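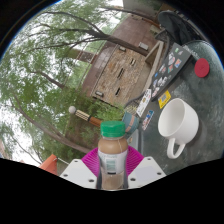

Home Projects Reports Shared Rooms Contact

Drinks and Break Table Project: Progress Report to the Varnura Fund

Submitted by Paraskevi Vasilakis, Flilteck
For: Periklis Giannakopoulos, Varnura Fund
Period covered: start of project through the end of April

Purpose of the grant

The grant pays for a shared break area on the ground floor of the Xenos building, with cold bottled drinks, reusable mugs, and a place to sit down with them. Before the project, people on that floor either went out for a drink or kept their own at their desks. The application set out three pieces of work: furnish the area, stock it, and set up collection for the empty bottles. Furnishing is finished. Stocking is running and will continue. Bottle collection started late and is the part of the project most in need of attention.

Furniture

Both tables are in use. We had planned to buy new ones and changed to secondhand after the first quote came in. The tops were cleaned and the feet on one of them replaced. The taller table wobbled for most of the first month and has now been leveled.

People use the tables for work as much as for breaks. Laptops, chargers and papers are left there over lunch, and the cleaning crew has asked what they are allowed to move. We have agreed that they wipe around anything electronic and leave it where it is. Mugs go to the sink, and closed bottles go back in the refrigerator if they are unopened. Opened bottles left overnight are emptied and put in collection. The rule is posted by the door and has cut down on complaints, although one person did lose a drink they were planning to finish.

We considered adding a small shelf for personal items and have put it off. The wall where it would go has a service panel that needs to stay clear.

Drinks

The refrigerator was delivered by Zorner under the lease described in the application. It was one week behind schedule. It holds enough for a normal week, and we restock on Thursday, before the morning break.

From opening day to the end of April, 1,528 bottles were taken. The count comes from the restocking sheet, so it includes a few that were given out at the open house and a few that were damaged and thrown away. We did not keep those separate at first. They now have their own column.

Milk drinks in small screw-cap bottles have been the most popular line from the start. Milk tea and milk coffee run out first, and in two of the weeks there was none of either left by Monday afternoon. Juice sells steadily. Plain sparkling water has sold poorly and we have halved the order. The unsweetened tea is still being tried and I would like to give it another month before deciding.

The heavier demand for milk drinks affects storage. They have a shorter date than the rest, and they settle if they stand for long. Some users took the sediment for spoilage and left the bottles unfinished. We put up a short notice asking people to shake the bottle before opening it. Fewer part-full bottles have been found on the tables after that, but the weather also changed in the same period, and I would not claim the notice did all of it.

Older stock is now moved to the front at each delivery. In the first weeks it was not, and one tray went past its date at the back of the bottom shelf. The supplier did not credit us for it. The loss was small and is included under stock in the budget section.

Mugs

We bought 30 plain white ceramic mugs for the area. The choice was made on price and on being able to replace them one at a time with the same kind. They go through the dishwasher in the second-floor kitchen, which means somebody has to carry them up and bring them down again. The building staff do this at the end of the day. At midday the supply can run short, mostly on days when there are visitors.

Several mugs have gone missing and at least some of them are on desks upstairs. A reminder went out and a few came back. Three were broken, one of them in the dishwasher. We will order a small top-up in the next period and have no plan to mark or number them, as the cost of labels would be close to the cost of the mugs.

A number of people pour their bottled drink into a mug, which we had not expected. It adds to the washing. It also leaves more bottles at the table with the cap off, and the caps end up on the floor or under the tables. A small dish for caps has been put out on each table.

Bottle collection

So far 843 empty bottles have gone through the collection bin. The bin was not in place until the project had been open for several weeks, so the figure cannot be set directly against the number taken. Even allowing for that, many bottles are leaving the area and going into ordinary trash elsewhere in the building.

There are three problems with the collection as it stands. The bin is on the far side of the room from the exit, and people leaving with a bottle do not pass it. The opening is a little narrow for the wider bottles. And the recycler wants bottles emptied and the caps screwed back on, while our first sign said to take caps off. The sign has been corrected. The bin will be moved next to the door once the coat stand is taken out.

Milk drinks cause more trouble here too. A bottle with a little left in it smells after a day or so in a warm room, and the bin had to be washed out twice in one week. Emptying was weekly under the original plan and is now daily, at 5 p.m. This takes roughly ten minutes, including rinsing anything that has been put in part full. The added time is covered by the building and is not charged to the grant.

Feedback

We left a paper sheet and a pen on the larger table for comments. Most of the entries ask for particular drinks. A few mention noise during the morning break from people working nearby. One asks for softer chairs. Two people wrote that the tables are often taken up by laptops with no one sitting at them, which matches what the cleaning crew has told us. We would prefer to try a polite card on the tables before making any rule about it.

The tabletops show rings and dried drips by the afternoon. A cloth and spray bottle have been left by the sink, and some people do use them.

Budget

Spending is within the approved amount. Furniture came in under the estimate after the change to secondhand tables. Stock is over, mainly due to the milk drinks costing more per bottle than the water they have replaced in the order. The refrigerator lease is as quoted. With your agreement, I would like to move the remaining furniture money to stock and mugs. A revised table is attached to the email that came with this report, along with the receipts.

Next period

The bin is to be moved and its lid exchanged for one with a wider opening. We will raise the standing order for milk tea and milk coffee, keep juice as it is, and review the unsweetened tea. Replacement mugs will be ordered. I am also asking Zorner for the price of one more refrigerator shelf, which would let us keep the short-dated bottles together at eye level.

Two points need a decision from Varnura: the transfer between budget lines described above, and whether collection figures should be reported by bottle or by weight from now on. The recycler can supply weights without any work on our side. Counting by hand is slower but it is what the application promised, and we will go on doing it until we hear from you.

Paraskevi Vasilakis
Flilteck

Get project reports by email. Enter your address to join our newsletter. You may unsubscribe at any time.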